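Inspection after fault, two-arm cell, shoe task
Site: Indine, upper floor
Cell: Maes
Filled in by: second operator. Read by: Ewan Halliday
Month: April

**Reason for the inspection.** In run 259 the right arm did not stop when the left gripper was still closed on a shoelace. The lace was pulled tight between the two grippers and the left wrist turned against its own limit. The software showed no error for 6 seconds. I pressed the stop button by hand. No person was hurt and no hand was inside the cell. The cell was locked off after this and it stays locked until every open point below is signed.

Marks used: [x] checked and good, [ ] open, [c] checked with comment.

## 1. Before power

- [x] Main switch is off and the tag is on it.
- [x] Stop button goes down and stays down. It needs a turn to come up again.
- [c] Second stop button, on the Rallon cabinet. It works, but it is too far for the person who stands at the right side. I measured 3 meters with the tape. Please move it.
- [x] Frame bolts tight. I tried all of them with the key.
- [x] Front rail does not move when pushed.
- [c] Shoulder plates. Left plate good. On the right plate one bolt took a small part of a turn. I marked it with paint so next time we can see if it moved.

## 2. Arms and cables, power still off

- [x] Left arm moves free by hand in all joints.
- [c] Right arm moves free, except the wrist makes a small noise near the end of its travel. I did not hear this noise in the last inspection. It can be from the pull, or it can be older. I cannot say which.
- [x] Cable along the left upper link. No cut, no flat place.
- [ ] Thin cables at the left gripper. They make loops around the wrist motors and a lace can go into a loop. I ask for a sleeve or a cover. Sutex has one that fits, but the part is not ordered.
- [c] Cable of the wrist camera, right gripper. The plug was out by a small amount. I pushed it in and now it holds. If the plug was already so in run 259, the camera picture could be late, and this would explain part of the fault. The log does not tell.
- [x] Boards under the rail: wires sit firm in their places.

## 3. Grippers

- [x] Fingers open and close fully, left and right.
- [c] Force limit. The value in the file was 13 and the value in the paper manual of the cell is 6. Somebody changed it, and the change is not written in the book. I put it back to 6. From now, please write every change in the book, also the small ones.
- [ ] Slip check. When the left gripper holds something and the other arm pulls, the left gripper should open. It did not open. This is the main point of the report and it is not solved.

## 4. Power on, slow speed

Done with the door closed and one person at the button.

- [x] Status light comes green.
- [x] Both arms go to the start position without touching each other.
- [x] Stop button pressed during movement. Both arms stopped. Repeated 3 times with the same result.
- [c] Work with the shoes. Slow speed only, laces in place, insole out. Keep the loose end of the lace away from the path of the left fingers before you start. In the written procedure this step is missing and I have added it by pencil.

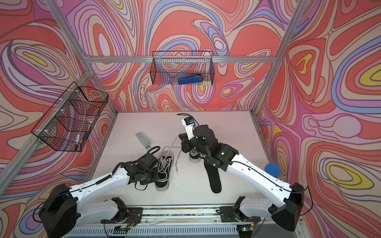 **Can the cell run at normal speed if the laces are taken out of the shoes?**

Only after the slip check is repaired and signed. Without laces the same pull can happen with an insole or with any soft thing that both grippers hold at the same time.

## 5. Open points

- [ ] Slip check, left gripper. For Ewan.
- [ ] Cover for the wrist cables, from Sutex.
- [ ] Second stop button closer to the right side.
- [ ] Listen to the right wrist again after one day of slow running.
- [ ] Procedure printed again with the lace step inside.

Comment from E. Halliday: agree with all. Slow speed is allowed for the test only, with two people present. I will look at the log for the missing 6 seconds and write the result on the back of this sheet.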